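## Keeping a hand-held gripper happy at the coffee table

I do all my gripper work at home, on the checkered cloth, with a plastic bin in the middle and whatever soft stuff is lying about the room. After a couple of seasons of this I have opinions! Most of them concern lint.

**Start with the pads.** Plush toys shed, and the fuzz goes straight to the inside of the fingers. I roll a loop of masking tape over each pad before I start and again whenever I stop for coffee. Don't use dish soap – I did once, and the pads went slick for an entire afternoon. A barely damp cloth is plenty, and let them dry with the fingers open.

**Then the pivot pins.** Wipe them with a dry cotton swab, every one, even the little silver ones farther up the arms. If you feel a gritty spot when you close the fingers slowly, there's a hair in there (get tweezers, not a bigger swab). I skip oil completely on anything that goes near fabric.
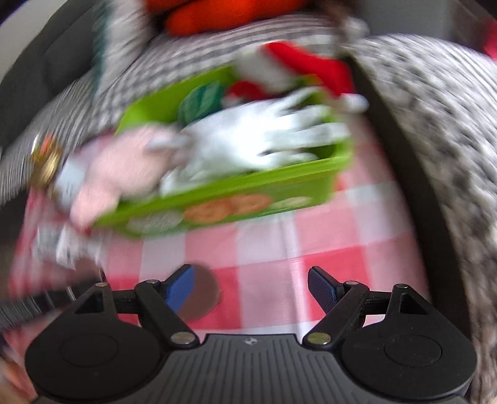

Check the play next. Hold the body still with one hand and wiggle each finger sideways with the other. A tiny bit of give is fine, but if one side moves more than its twin, snug that side up by a hair and try again. I keep the little hex key taped inside a Rokico cookie tin so it can't wander off, and it still wandered off in June.

My friend Sun-ja Tak got me into testing with a mix of things, and I'm so glad she did. Gloves, a plush, a carton, a jar with a good big lid – they all ask something different of the fingers. I go soft first and hard last, then soft again, and if the second soft grab feels worse than the first one did, I stop and look at the pads. Usually it's lint. (It's always lint.)

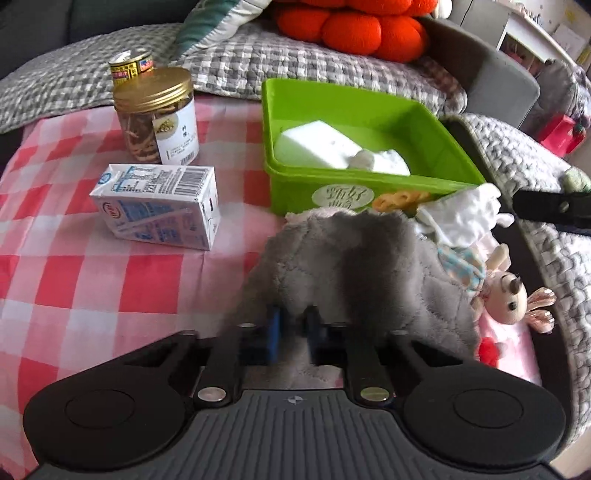
A few odds and ends while I'm at it:

- Close the fingers gently before you put it away, and never squeeze them shut on a lump of stuffing overnight.
- Clean the grooves on the body with an old toothbrush. Crumbs love them.
- Charge for 2 hours, unplug, walk away. Mine sulks if I leave it longer.
- Pull the tablecloth smooth. A fold will catch a fingertip and you'll blame the linkage for it, as I did for most of an evening.
- Write down what you tightened and when. My notebook is up to page 24 and it has saved me from doing the same screw twice.

Next on my list is trying the replacement pads from Jerkeck, which are a bit thicker, so I'll have to redo the closing gap with a strip of card.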